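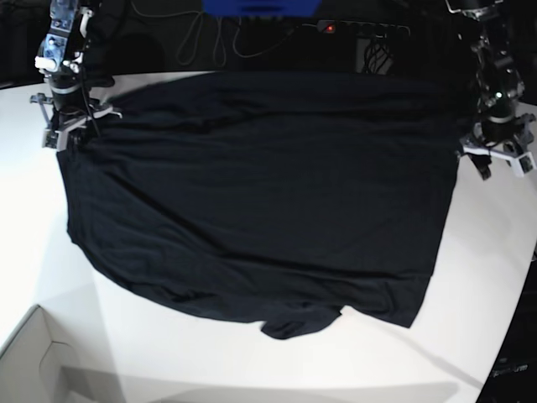
Speaker notes: Folding shirts for the Purside shop
2022-06-28

Slide 1. Title
Say hello and mention the handout by the door. Talk runs 12 minutes, questions after.

Slide 2. Why dark T-shirts
Black and navy are most of what we sell. They show lint and every crease, and on the shelf they get pulled out and put back more than any other color. At the Ongart store we had nearly 100 on one table and most had to be refolded before closing.

Slide 3. Laying out
Start with the shirt flat on a light table. Dark cloth on a dark surface is hard to judge and people miss a sleeve that has gone under the body. Take the two top corners, pull until the top edge is straight, then set it down. Smooth from the middle out. Small ripples are fine. A ridge near the shoulder will press in and stay.
(Do this with the demo shirt. Go slowly.)

Slide 4. The fold
Check both sleeves first. Sides in, sleeves back along the side, hem up in 2 folds. Neck faces the customer.
Ask if anyone folds in thirds. The Filteo boxes are too narrow for that, so say so now and save the question.

Slide 5. Common problems
Hem at an angle: open the shirt and start again from the corners. Don't tug the hem.
Puckering along the bottom: usually the stitching. Leave it.

Slide 6. What changes in August
New shelf dividers from Jimby. Same fold, shorter stacks. Size stickers go on the left.

Leave slide 6 up during questions. Collect the demo shirts at the end.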